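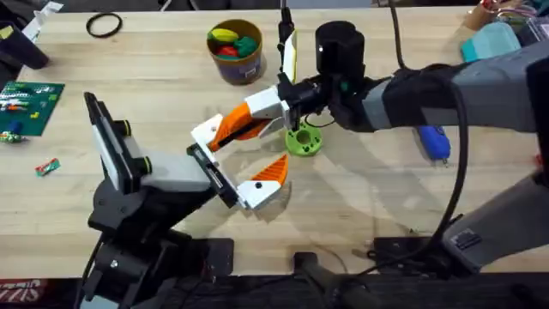 Zweiarm-Aufbau Werkstatt, Greifer treffen sich nicht sauber

hakim_werkstatt
Moin, kurzes Update zum Tisch. Beide Arme laufen jetzt, Übergabe von links nach rechts klappt mal, mal nicht. In der Mitte kommen sich die Finger fast in die Quere, da fehlen mir ein paar mm in der Kalibrierung. Finger sind weiß gedruckt, die orangen Pads mit den Rillen sind Version 2. Ziel: Teile aus der Papptonne holen, rüberreichen, ablegen. Mit 1000 Hz Regeltakt gehts nicht, der Bus macht bei 622 dicht. Ideen?

barnik
Wozu überhaupt 1000? Für Spielzeugteile reicht ein Zehntel locker. Erst Mechanik, dann Software.

hakim_werkstatt
Weil der rechte Arm sonst schwingt. Hab ich probiert.

Cauã C.
Dann ist der rechte zu schwer vorne. Der Motor steht da ja senkrecht aufm Handgelenk, dazu die hohe weiße Platte und der Stab. Alles Hebelarm. Platte kürzen, nochmal messen.

barnik
+1. Und das dicke Kabel rechts in der großen Schlaufe zieht bestimmt auch mit. Zugentlastung am Oberarm, fertig.

mireille_ch
Seh ich anders. Kabel lieber lang lassen, zu kurz reißt dir der Stecker raus, hatte ich im Februar. 47 Euro für ein neues Board, danke auch.

barnik
Lang ja, aber geführt. Is ein Unterschied.

hakim_werkstatt
Ok Kabel mach ich heut abend. Platte kürzen ungern, da soll noch was dran.

Jianhua H.
Frage am Rande, die grüne Scheibe mit den Löchern unterm rechten Handgelenk, selbst gedruckt? Gibts die STL?

hakim_werkstatt
Ja, selber gedruckt. STL lad ich hoch wenn die Maße stimmen, grad noch Murks.

ayman_h
Würd die Platine links vom Tisch nehmen. Einmal mit dem Greifer drüber und das wars. Und räum das blaue Ding unterm rechten Arm weg, das liegt doch voll im Arbeitsbereich.

hakim_werkstatt
Jaja. Platine kommt noch ins Gehäuse. Willen wollte eins drucken, wart ich drauf.

willen
Liegt seit ner Woche im Regal, oben links. Steht dein Name drauf.

hakim_werkstatt
oh. danke

Cauã C.
Nochmal zum Takt: alle Servos einzeln abgefragt oder Sync Read?

hakim_werkstatt
Einzeln ...

Cauã C.
Na dann. Erst das umstellen, dann über Kabel streiten.

barnik
Kabel trotzdem.

hakim_werkstatt
Mach beides, meld mich gegen 22 Uhr mit Messwerten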